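Ticket: Bell peppers priced per piece after scale sync, Gallagher store
Status: Resolved
Priority: Normal
Product: Clastoda Scale Manager
Component: Item sync, label output
Opened by: Menetti Produce, store systems
Opened: April

Summary

After the overnight sync, the produce scale at the Gallagher store prints labels for red bell peppers with a per-piece price. The item is sold by weight. Green and yellow peppers are not affected. The office catalog shows the correct unit for all colors.

Environment

Clastoda Scale Manager on the back office PC. One counter scale with a built-in display, one Nornus label printer on the same network switch. The item file holds 400 records. Sync is scheduled for 4:15 a.m. and pulls from the office catalog. No firmware changes on the scale since installation.

Steps to reproduce

Place any red bell pepper on the scale. Press the pepper key, choose red. The display shows a weight for a moment and then switches to a quantity prompt. Accept the default. The label prints with a unit price and no net weight line. 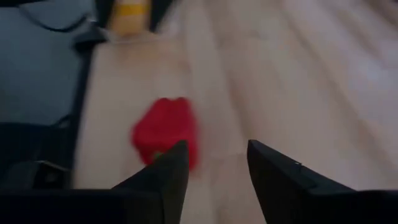

Item: red bell pepper, single.

Expected result

The display holds the weight, the price is calculated from the per-pound rate, and the label carries net weight, unit price and total.

Reporter note, 8:40 a.m.

Restarted the scale and the printer. No change. Typed the item code by hand instead of using the key and got the same quantity prompt, so the key assignment is probably fine. The staff have been told to use the manual weight entry screen for red peppers for the time being. That works but it is slow and the label comes out without the item name.

Support reply, 9:25 a.m.

Please export the item file from the scale itself (Menu, Maintenance, Export Items) and attach it along with the office catalog export. Do not run a manual sync before exporting, as it will overwrite the scale's copy and we will not be able to compare the two. Please also send the sync log from the back office PC.

Reporter note, 10:10 a.m.

Both exports and the log are attached. The log ends with "completed" and lists no rejected records. It does show 2 records under "merged", and we have not seen that word in the log before. The printer test page is clean.

Support reply, 11:30 a.m.

Thank you. The exports differ in two places.

The record for red bell pepper has unit type W (weight) in the office file and unit type E (each) on the scale. The record for the mixed pepper tray has unit type E in both, but on the scale its description field is blank.

This is the merge. The tray was added to the catalog with an alternate code equal to the main code of the red pepper. When the importer finds a main code and an alternate code that match, it treats the records as duplicates. It keeps the description of the older record and takes the unit type from the newer one. The result is a red pepper with the tray's unit type. The log should report this as a conflict and currently does not.

Can you confirm how the tray was entered?

Reporter note, 1:05 p.m.

Confirmed. The tray was created by copying the red pepper record, changing the main code and the name, and saving. The copy function carries the alternate code field over, and where that field was empty it fills in the source item's main code. The field is on the second tab of the form, which is not shown when copying.

We checked the rest of the produce group for the same problem. Loose items and packed items are separate records throughout, and many of the packed ones were made with the copy function.

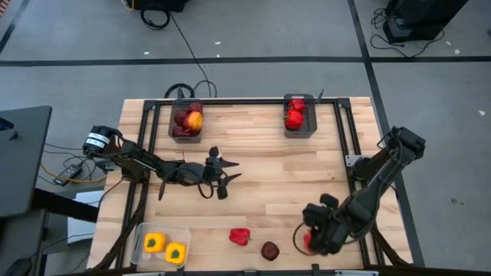
Produce group: fruit and bell peppers, loose and in containers.

Another 20 records have an alternate code that repeats some other item's main code. So far none of them has caused a wrong price at the counter – in each case both items happen to have the same unit type. We would like to clean them up anyway.

Support reply, 2:20 p.m.

Agreed. Recommended fix:

1. In the office catalog, filter by group Produce and turn on the column Alternate Code.
2. Clear the alternate code on every copied record. Leave it alone on records where it was entered on purpose.
3. Save and close the catalog. The sync cannot read it while it is open for editing.
4. On the scale, choose Maintenance, Clear Items, then run a full sync. A normal sync sends only changed records and will not split a merged pair.
5. Print one test label for a loose item and one for a packed item.

The full sync takes about 90 seconds with a file of this size. The scale cannot be used during that time.

Reporter note, 5:45 p.m.

Done after the afternoon rush. Red bell pepper weighs and prices correctly, net weight line is back on the label. The tray prints with its name and a per-piece price. No "merged" entries in the new log. Will check again after the scheduled sync before we drop the manual entry workaround.

Reporter note, next morning, 7:30 a.m.

Scheduled sync ran at the usual time, no merged records. Labels correct on both items. Workaround dropped. OK to close.

Support reply, 8:15 a.m.

Closing. Two change requests have been filed from this ticket: the copy function should leave the alternate code empty, and the importer should log a conflict instead of merging. No release is assigned to either yet. Until then, check the second tab after copying any item.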